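**Status:** Open, awaiting review
**Opened:** 2025-02-17
**Submitted by:** Kerubo Mfaume
**Assigned to:** Ashwin Pisharody
**Project:** Salian, household item collection

## Reported issue

Episodes for the task "place slippers on stand" are failing the import check at the Treltlow server. The operator at the Stimmont site reports that recording completes normally and that the arm follows the leader without visible delay. Of the 1,034 episodes submitted for this task, 13 were rejected with the message "gripper state missing at lift."

The operator has restarted the recording software and repeated the upload. The same 13 episodes were rejected again.

## Investigation

The rejected episodes were compared with accepted ones from the same batch. In each rejected episode, the gripper value remains at its last open reading for the first part of the lift, although the video shows the jaws closed on the slipper. Joint readings for the rest of the arm are complete.

Padmavathi Chacko reviewed the video and confirmed that the grasp itself follows the task instructions: one slipper is taken by the heel end and raised while its mate remains flat on the table.
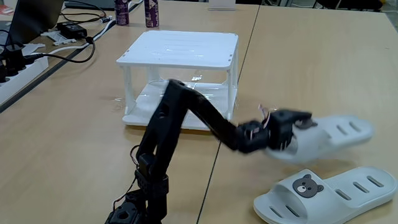
### Findings

1. The gripper reading is sent separately from the other joint readings and may arrive late when the arm moves quickly after closing.
2. The import check was made stricter in October. Earlier batches were not tested against the present rule.
3. No fault was found in the camera recording. The video files are complete and may be retained.

### Action requested

- Operators are asked to hold the gripper closed for 2 seconds before lifting, until further notice.
- The rejected episodes must not be edited by hand or relabeled. They should remain in the quarantine folder.
- Ashwin Pisharody will supply a corrected recorder build to Stimmont. Flandau will continue on the current build until testing is finished.
- A trial set of 100 episodes is to be recorded on the corrected build and attached to this ticket.

Noreen Mulligan must approve the trial set before normal collection of this task resumes. Other tasks under Salian are not affected.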